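Laundry corner notes, February

Set up the small table against the wall again after the mop-out. Blue-gray cloth on, basket on top, one garment at a time. The cloth slides if it is pulled too far forward, so leave the overhang short on the near side and let the back edge sit flat to the wall. I tried it the other way first and had to redo it.

Pink one went in crumpled, not folded. Flowers stay at the back right corner, where they don't get knocked when the basket is lifted out. Handles go front and back, so you lift with one hand near and one far. Turning the basket sideways puts a handle against the flowers.
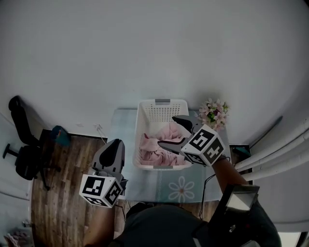
Textile Care Group – Prandonbridge Workshop, Room 29

The pink garment is the one that keeps coming back with creases along the side seam. Left in the basket overnight it was worse than when it went in. Hung up straight after washing it was fine, and a short steam took out what remained. I have written "hang same day" on the tag in laundry pen. Consolacion Quiambao thinks the seam thread is shrinking and the fabric isn't. She may be right. I'll measure the seam before and after the next wash and put the numbers here.

Basket: keep using the white perforated one. The old Greva basket had solid sides and anything left in the bottom smelled by the next morning. The grid lets some air through. Wipe the holes with a bottle brush when the lint builds up, and do the underside too.

Wash settings for this batch, so I don't have to look them up again:
Pavier machine, cool cycle, 600 spin
Half dose of the Dreßler liquid
No softener
2 rinses

The 600 spin leaves things heavier than I like but the higher setting put hard creases in the light fabrics and I spent longer ironing than I saved on drying. Load was small. Try the same settings with a full drum before deciding anything.
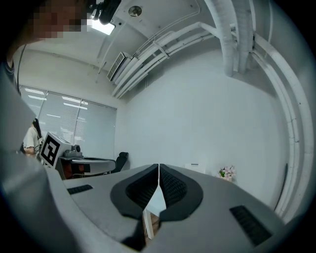 Drying is the slow part in this room. With the door shut the rack by the wall took until late afternoon, and the thick waistbands were still damp when I checked at 4. The air-conditioning unit sits up where the ceiling meets the wall, so next time the rack goes on that side and I'll run the unit on its dry setting with nothing hung directly under the pipes. Leave a hand's width between pieces. Last time they were overlapping and the overlapped parts were the ones that stayed damp.

Ironing: low heat, inside out, cloth between. Stop at the seam and let it cool before moving the garment. I rushed one sleeve and had to dampen it and start over.

To do:
Measure pink side seam, before and after
Wash the tablecloth, the flower print side down on the line
Order hangers, 10 of the wide-shoulder kind
Ask Consolacion which thread she used on the repair
Move the rack

Tablecloth can go in with the cool load. It didn't bleed when I tested a corner with a damp white rag, but keep it away from the whites for the first wash anyway.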